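How Do You Look After a Robot Arm?

A robot arm can pick up metal bars all day long. It does not get bored or sore. But it still needs people to set it up and take care of it.

At Husar, a small workshop, one robot has a simple job. It takes bars out of a bin. This is called bin picking. Catherine Munro looks after the robot, and her work starts before it moves at all.

Step one: hold the bin still

The robot remembers where the bin is. If the bin slides even 2 millimeters, the robot's fingers may come down in the wrong spot. So Catherine uses clamps near the bin. A clamp is a tool that squeezes things tight so they can't move. She pulls on each one with her hand to check it.

Step two: check the gripper

The gripper is the robot's hand. This robot's gripper has two metal fingers. Thin hoses run to it, and air pushed through hoses like these makes a gripper open and close. If a hose has a crack, air leaks out and the grip gets weak. Catherine listens for a hissing sound. Then she wipes the fingers with a dry cloth, because oil makes bars slippery.

Step three: look at the cables

Cables carry power and messages. They bend every time the arm bends, so they need some slack. Too tight, and they can snap. Too loose, and they can catch on the bin.

Step four: go slowly

Catherine never starts at full speed. She stands back, keeps the red stop button close, and runs the arm slowly for 60 seconds. If it bumps the wall of the bin, she stops it and changes the program.

She writes everything in a notebook. In December the robot made 3295 picks and missed 291 of them. A miss means the fingers closed and came up with nothing. Most of the misses were bars lying right against a wall, where there is little room for the fingers.

Words to know

Gripper: the part of a robot that holds things
Clamp: a tool that keeps something in place
Slack: a little extra length in a cable or rope

Clirkia Kids | Contact us | Copyright Plelell Publishing | Back to top

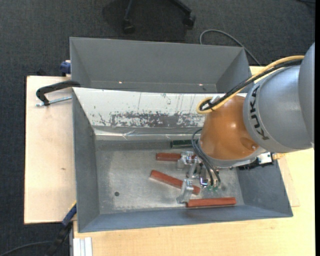
A robot arm with its gripper down among the bars in a metal bin.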